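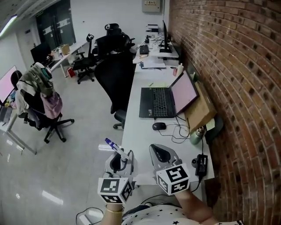
Figure 2. Desk beside the brick wall, with the open laptop, the mouse and a marker pen held over the white desktop.

4.1 Getting the black and white conversions done

I shot all of my own test pictures around Todcombe in June, mostly early in the morning when the fog was still sitting on the river (and my fingers were numb!). I kept 600 of them, which was way more than I meant to, and ran every one through two converters, Wunden and Kornitz. I'd used Wunden for years and figured I knew what it would do with a gray sky. I really didn't. It pushed the fog so bright that the far bank just about vanished, and I had to pull the highlights back by hand before I could compare anything.

Kornitz was gentler, but slow, roughly five minutes a picture on the large panoramas, so I let it run while I made dinner. For the skin tones I borrowed the Chornovol set, mainly for its window-light portraits, and left the sliders alone on those. I did try adding film grain to a few, got carried away, and threw them all out again. The grain made my sharpness scores jump all over the place, and I couldn't tell what was lens and what was filter. Section 5 uses the clean versions only.

Contact the author | Copyright, all rights reserved | Back to top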